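5.3 Loss of grip during folding

We had grown rather fond of the towel task by the time the fault showed itself, and it took us longer than we like to admit to believe the logs. Of 1000 folds run with the Ross controller, 119 ended in a protective stop, nearly all of them while both arms were in contact with the cloth. 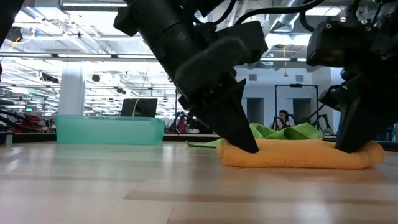 Figure 3a. Both fingers pressing into the orange towel, green towel behind.

A finger that pushes too far down meets the table, and the force estimate then climbs much as it does when a thick fold is gripped well. Our Brirnudora monitor, bless it, could not tell the two apart.
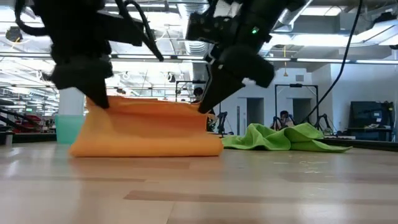
Figure 3b. Grippers at opposite ends of the towel's upper edge.

We therefore lowered the contact limit and added a pause of 3 seconds before any retry.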